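Chapter 3
Taking the Order: How a Flower Shop Listens

After you study this chapter, you will be able to:
- write a complete order for a delivery
- help a customer who does not know what to send
- choose the words for a sympathy card

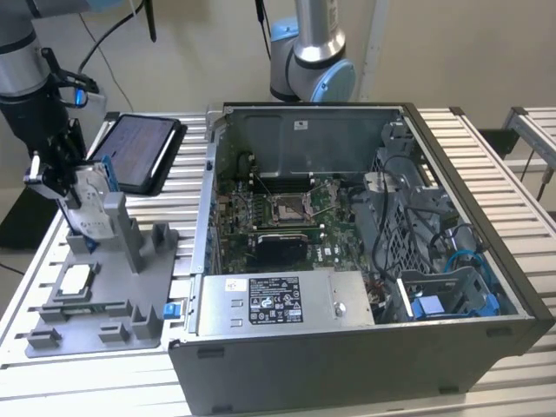 3.1 The customer who is in a hurry

Luana Cordeiro opened her shop, Jesance, with one telephone and a notebook of 34 pages. In the first weeks she lost orders, and the reason was always the same. She wrote the name of the flower before the name of the person who would receive it.

A good order begins with the receiver. Write the full name, the address and the hour when someone will be at home. Only after this you may ask for the occasion and the price.
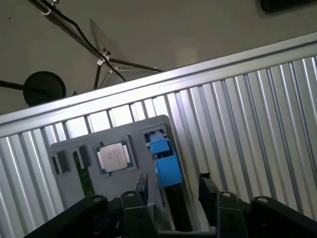

The price should be asked in a calm way. Many customers feel shy when they can spend only 50 dollars, and the florist must not make them feel poor. Offer first one arrangement which fits the amount, and then wait for the answer.

3.2 Orders for a funeral

In a sad moment people speak little. Rosaire Lapointe, who taught at the Lindell school for florists, asked her students to repeat each line of the card slowly to the customer.

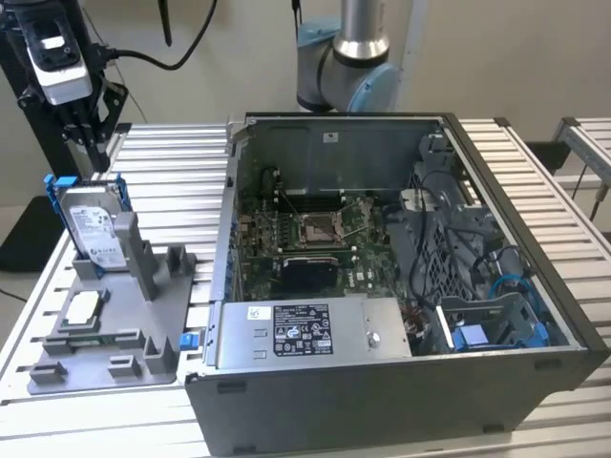 The spelling of the family name must be checked letter by letter. It is also useful to ask if the flowers go to the church or to the house, for the two need different sizes. We will return to the sizes in Chapter 4.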